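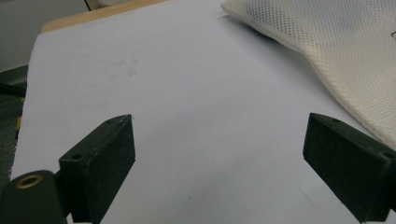
Samran Ratanaporn told me over the phone that a creative brief should fit on one side of one page, and that anything longer is a contract in disguise.

Reference > Marketing > Agency terms > Creative brief

Updated 8 September 2022

By the Salameh desk

A creative brief is the short document an agency writes before any design work starts. It says who the ad is for, what it should get them to do, and what the client can't live without. I've written plenty of these, and the audience line is always the one I redo (usually at night!).

Most agencies keep a house format. Ovholm uses 2 pages, with the budget on the second. Firnari caps the whole thing at 283 words -- I love that, though I've never once hit it. The brief comes from the account side and goes to the creative team, and it's normally signed by the client first.

It gets mixed up with the client brief, which the client writes and which can run to any length. The longest I've had was for Grorkitz, 38 pages plus a appendix on the logo.

Comments (2)

dotty_m: We dropped the "tone of voice" box in May and I don't miss it.

Parcel Lane: Does the media plan go in the brief or separately? Ours is always stapled on the back.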